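Review: Ziser Hand-Held Gripper Kit for Demonstration Recording

December 3, 2023
By Reginald Iwasaki

I have been using the Ziser kit since April to record household demonstrations for a folding and tidying policy. Before that I used a Pinard handle, and before that a leader-follower arm pair that took up most of a room. What follows covers the hardware, the recording software, and how usable the data was at the end of it. I bought the kit at full price.

What you get

The box holds the gripper itself, a wide-angle camera with its mount, a spare set of finger pads, a calibration board, a charger, two batteries and a hex key. There is no case. I put mine in a padded lunch bag, and so far the camera mount has survived it.

There is a printed quick-start sheet, which is fine for assembly and no help for calibration. The full manual is a download. It was written for the previous version of the trigger, so ignore the page about adjusting the return spring. The spring on the current model is not adjustable.

Assembly took me less than an hour. The one step to be careful with is seating the camera. If the mount isn't pushed fully home before you tighten the screw, the view sits slightly rotated and every session you record will be off by that amount. I lost a day of work to this. A keyed slot would fix it.

Handling

The gripper is light enough for long sessions, but the weight is forward, and my wrist notices it before my shoulder does. Roscoe Montoya, who records with me and has larger hands, finds the handle too short. He wrapped it in bicycle tape and is happier.

The trigger has a long pull with even resistance. That matters more than I expected. On the Pinard the trigger had a soft start and a hard finish, and people tended to snap it shut, which taught the policy to snap as well. With the Ziser you can close slowly on something and stop partway. The width readings in the log follow what your hand did, and partial closures come through cleanly.

The linkage has loosened a little over the months. There is side-to-side play in the fingers now that wasn't there in the first weeks. It doesn't affect soft goods. I would not want to record anything that needed a precise pinch, such as picking up coins or threading a cord.

Battery life is good. One charge gets me through a morning, and the second battery has mostly stayed in the bag.

Recording software

The kit works with Ziser's own recorder, and it exports to the Bettencourt format, which is what our training code reads. Export is the best part of the package. It runs in the background, it checks for dropped video before it writes anything, and it gives you a plain list of the recordings it rejected and why.

The recorder itself is less pleasant. You start and stop with a double click of the trigger, and a single click in the middle of a task is sometimes read as half of a double. Turn the click window down to its lowest setting. Even then I get the occasional split recording. These can be joined again afterward, but the join tool only handles one pair at a time.

Labels are typed in on the phone app before each batch. You can't change a label after export without exporting again. We settled on short labels with the garment first and the action second ("sweater, lift"), and left anything finer for a later pass.

Tracking is where I have the most complaints. The gripper's position is worked out from the camera and the motion sensor together, and it needs some fixed detail in view. Plain walls up close are bad. So is a garment that fills most of the picture, which happens every time you lift a duvet cover. The software flags these stretches, to its credit, but it throws out the whole recording when it could keep the good part.

What we recorded

Our target was 500 usable demonstrations of picking up and laying out clothes, spread over 10 rooms in real homes. We wanted rooms with their ordinary contents left in them. An earlier set, 200 recordings made on a bare folding table in our office, trained a policy that did well on that table and fell apart on a bed. The cloth was the same. The surroundings were what had changed, along with the surface under the cloth, which gave way when the fingers pressed on it.

So we moved to bedrooms. We asked people to leave the chair with clothes on it, leave the curtains however they were, and leave the bed made or unmade. We did the same tasks in each home with the same spread of garments: T-shirts, knits, jeans, something with a zipper.
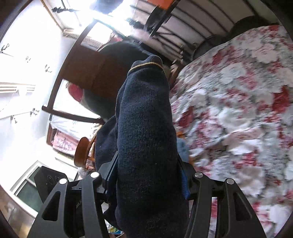
Knitwear was the hardest category for us, and it's where the gripper's fingers earned most of their keep. Thin shirts are easy to grab, but they collapse into the same shapeless bundle whatever you do, and the useful part of the demonstration is short. Thick knits hold a fold. When the jaws close on a ribbed garment like the navy one, it can bunch into a long tube that blocks a good part of the view, linkage included, and the learner has to get by on whatever is left at the sides. In that room there was a floral bedspread on one side, with a barred headboard behind it, and both are the kind of detail the tracker can hold on to. The thin gold-tan stripe near the top edge of the garment was useful in a different way. A trim line gives the person labeling something to go by when the rest is all one dark color, and I now try to include a garment with a contrasting edge in every batch of dark clothes.

Bright windows are the other thing to plan for. The camera sets its exposure for the whole view, and a window can wash out a large patch of it. You can lock exposure in the settings menu. I'd suggest doing so only if you will stay facing one way, as a locked setting that suits the bed will be useless when you turn toward the closet. We left it on automatic and accepted some uneven footage. The policy didn't seem to mind, though I haven't tested that properly.

The wide lens bends straight things badly toward the edges. The export tool can correct for this, but we trained on the uncorrected video and saw no reason to go back.

Results

After filtering we had our 500, and it took more sessions than planned. Most rejections were tracking losses during close-up lifts. A smaller share were split recordings from the trigger problem, and a few were my fault for forgetting to recalibrate after the bag had been knocked.

The policy trained on the bedroom set picks up a garment from a bed far more reliably than the one trained on the table. It still struggles with dark clothes on dark bedding, and it has a habit of taking hold of the bedspread together with the sleeve. Roscoe is recording a batch now in which every demonstration starts with the cloth pressed flat, to see whether that cures it.

Compared with the others

The Pinard is cheaper and its tracking is about as good. Its trigger rules it out for me. If your tasks are all open-or-closed, you could save the money.

I borrowed the Pirnside model for 2 weeks. It has a better handle, a proper case and a camera that locks into place with a click. The recorder is also nicer to use. But it stores everything in its own format, and converting a session took longer than recording it. If Pirnside ever adds a direct export I would look at it again.

Support

I wrote to Ziser twice. The question about the click window was answered the next day by someone who clearly used the thing. The question about play in the linkage got a form reply and an offer of a replacement part at cost. I haven't ordered it yet.

Good: trigger feel, export checks, battery, weight for long sessions.

Not so good: camera mount, manual, split recordings, whole recordings thrown out for a short loss of tracking, no case.

Would I buy it again? Yes, for cloth and other soft items. For small hard objects I would wait and see whether the next version has a stiffer linkage.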